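How to oil a butcher-block top (the quick version)

Been asked for this a few times so writing it down before I forget again. Works for counters, benches, desks, islands. Not for anything with varnish on it. If water beads up like on a car hood, you've got a film finish, strip that first, different page.

What you need
Food-safe mineral oil or a board oil. I use Casado, whatever is fine.
Sandpaper, 120 and 220 grit.
Cotton rags, old t-shirts are good.
Painter's tape.
A small putty knife or plastic scraper.

Step 1. Clear it and scrape it
Everything loose comes off. Scrape dried glue, crumbs, wax. Go flat with the scraper, don't dig. Wipe with a damp rag and a drop of dish soap, then a clean damp rag, then let it dry overnight. Really overnight. I rushed this on the Harnham Street kitchen and got cloudy patches I had to sand out.

Step 2. Sand
120 first, only where it's rough or stained. Then 220 over the whole thing. Always along the planks, never across. Cross scratches don't show till the oil goes on and then they're all you see. Vacuum, then wipe with a dry rag.

Anything screwed or bolted to the top, take it off if it's easy. If not, tape right up to the edge of it and sand by hand with a folded peice.

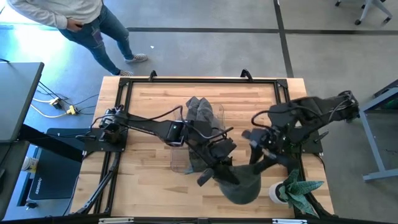 Pale butcher block with a black metal border bolted on around the edge.

Step 3. First coat
Pour a little puddle in the middle and push it out with a rag. Thin and even. Bare wood drinks it fast so keep going till it looks wet all over. Do the edges. Do the end grain twice. Wait 20 minutes and wipe off whatever is sitting on top.

Step 4. More coats
4 coats total on new wood, 3 if it's been oiled before. Leave it a few hours between, longer if the room is cold. My first one in January took forever.

Step 5. Buff
Dry rag, small circles. Should feel smooth, not greasy. If it's tacky you left too much on, just rub it down with a clean rag and a bit of fresh oil, then dry again.

Rags
If you used linseed or any drying oil, lay the rags flat outside till stiff. Dont ball them up in the trash, they can catch fire.

Upkeep
One coat when it starts to look dull. Mine gets it every couple months. Water rings: 220 on the spot, feather out, re-oil.

Will add the Brovon wax stuff when I get time.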